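# The Kistley Folding Stage Riser

If your theater group has ever put on a musical in a school cafeteria or a church hall, you already know how much the folks in the back row miss. We built the Kistley riser with those groups in mind, and we've been fussing over it ever since the first one went out to the Nellbridge Players for their November show.

Each section opens flat, locks with two side latches, and lifts your chorus 20 inches off the floor. Two people can set up a full stage in around 30 minutes – a little longer the first time, when everybody wants to stop and try a dance step on it! 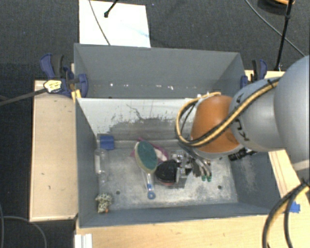
**Can we rent risers for one production?**

Rentals run from load-in through strike, and you're welcome to keep them for a second weekend if your show gets extended. Just call us before closing night so we can shift the pickup.

The risers come in black or Farah brown, and they join up with our Ostent step units, so your leading lady can come down in a long gown without hunting for the edge with her toe. Skirting is sold separately, in 13 colors.

For a quote, send a rough sketch of your hall (a pencil drawing is fine) to Alcides Alvarado in our stage department. He'll work out how many sections you need and which ones will fit through your doors.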